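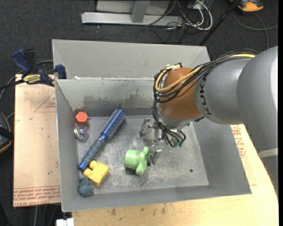
About Palley

Hi! I'm Gunhild Hauksdóttir and I run Palley, a small workshop that teaches robots to do things with their grippers by having a person do it first. Sometimes that means taking hold of the arm and moving it. More often it means sitting at a desk with a controller in each hand and your tongue between your teeth, driving the arm from a few feet away, picking up a hairbrush.

I know most About pages start with a mission. We had one for a while (my cousin wrote it, it had the word "empower" in it) and I took it down because every customer who called asked me what we did for a living. So I'll just tell you.

What we do

A company has a job they'd like a robot to take over. Usually it's picking: things come in a bin, all kinds of things lying every which way, and they need to come out one at a time and go somewhere else. If the things are all the same shape you don't need us, there are plenty of good integrators who'll sell you a suction cup and a camera and have you running by the end of the month. If the things are a mess, call us.

We set up a copy of your station in our shop, or we come to yours. Then one of our operators does the task through the robot, over and over, and we record everything: the arm positions, the gripper, the video, the forces when we have a sensor on. Every one of those runs is a demonstration. We clean them up, label them, and hand them over to you, or we train the picking policy ourselves and hand that over instead. About half the people who come to us want the recordings and the other half want the finished thing, and I'm happy either way.

Our standard package is 2000 demonstrations. That's the number I quote on the phone and it's the number on the price sheet. Smaller jobs are fine, just ask. The shortest one we ever took was 228, for a student team that had run out of both money and time, and it got them what they needed.

How I got into this

I was a crane operator! People never guess that. I drove harbor cranes for years, and what you learn up in the cab is that your hands have to know something your eyes can't quite see. You feel the load through the stick. Then my back gave out and I took a job at Ragnarsson, a machine shop where they'd bought an arm to load a lathe, and someone had to program it. I was the only one who'd ever moved something heavy from a distance, so it was me.

I was terrible at the programming. Really slow. But the arm had a mode where you could push it around by the wrist and save the points as you went, and I could do that all day. I'd have a pick taught and running before lunch, and then the blanks would come in from a different supplier, sitting a little differently in the tray, and the whole thing would reach for thin air. So I'd teach it again. And again. I must have taught that one pick more times than I've made coffee.

What I wanted was for the arm to learn from all of the times I'd shown it and not just the last one. When I read that people were doing exactly that, I quit, cleaned out my savings and rented a unit with carpet on the floor and terrible heating. The carpet's still there. The heating is a little better.

By hand or by remote?

I get this one on nearly every first call, so here's my long answer.

Guiding by hand is lovely. You hold the arm, you feel it, and anybody on your staff can learn it in an afternoon. I like it for things like wiping, pouring, putting a part in a fixture, anything where the path matters more than the grip. The trouble is that you're standing there. Your arms are in the video, your hip is blocking the side camera, and a big arm is heavy to steer even when it's helping you. On the large KUKA we use for bin work I wouldn't want to do it for a whole shift, and I've got good shoulders.

Remote control keeps you out of the way. The robot sees what it's going to see later, when you've gone home. The price is that you lose your sense of touch, and for the first week everybody we train squashes things or misses them or parks the finger right next to the object and swears it's lined up. That last half inch is where all the skill lives. We run a lot of practice on exactly that, the moment when the finger's down beside the thing and you have to decide whether to close, shift over or back out and come in again from the other side.

And we keep the backing out! Some labs throw those runs away because they look clumsy. I think they're the best ones we make. A robot that has only watched perfect picks has no idea what to do after a bad one.

Our bins

A word on what goes in them, because visitors always laugh. Our mixed bins look like the bottom of a kid's closet. Hairbrush, toy building block, a little toy figure, something green and plastic that's cup-shaped at one end and lobed at the other. I buy the stuff by the bag at thrift stores on Saturday mornings and I have a very good time doing it.

There's method in it, though. I want round things that roll off when you touch them, and see-through things that the cameras hate. I want long things that lie across other things. I like when something ends up tucked in a corner, because corners are hard: the wall's right there, the finger has no room, and the operator has to think. We use a metal bin with sloping walls for most of this, and the floor of it is scratched and scuffed and shines back at you, which annoys the vision people no end. Leave it, I tell them. Your bins will be scratched too.

Everything gets clamped down before we start. I'm boring about it. A bin that creeps across the table over a long session ruins the afternoon's recordings and you don't notice until evening.

Who we are

Me, you've met. I do the sales calls, the quotes, the thrift stores, and I still drive the arm whenever they let me.

Kirsten Dalsgaard runs the recording floor and everything that comes after it. She wrote Kirkari, our recording software, mostly over one very dark winter, and she's the reason your files arrive with every camera in sync. If you've got a question with the word "timestamp" in it, please, please write to her and not to me.

Then there are five operators, who work in short turns at the controls and swap out. They come from all over: a dental technician, a former bus driver, a guy who paints miniatures. None of them had touched a robot before. I hire for patience and steady hands and I test for both with a box of dry spaghetti. Come by for an interview and you'll find out how.

Training takes 26 hours at the controls before your runs count toward a customer's order. Everyone complains it's too long, and then they look back at their first recordings and go quiet.

What we've been up to

Last October we finished a big one for Lalik, who sort returned household goods, so you can imagine what came through the door in their sample crates. We did a mix of hand guiding (for opening the flaps on boxes) and remote (for everything inside the boxes), and it was the first time we'd combined the two in one set. It was a headache to label. Kirsten has a whole speech. But the operators loved it, because no two crates were alike, and I'd do another like it tomorrow.

Right now we're working on re-grasping, meaning you pick something up badly, set it down, and pick it up well. It's slow going and I have no delivery date for you, so don't let me promise one on the phone.

Some things we don't do

We don't do food, we don't do anything sharp, and we don't do work where a person has to stand inside the arm's reach while it's moving on its own. We don't use your recordings for anyone else's project either. They're yours. When we're done we delete our copies unless you ask us to hang on to them.

Come and have a go

The workshop's open to visitors on Saturday afternoons, once I'm back with my bags. You can sit down at the controls and try a pick yourself, kids too if they're tall enough to see over the desk. The coffee's on the shelf by the door and the good mugs are Kirsten's. If you'd like to talk about a project, send me a couple of phone pictures of your bin and what's in it, the messier the better, and I'll call you back.

Gunhild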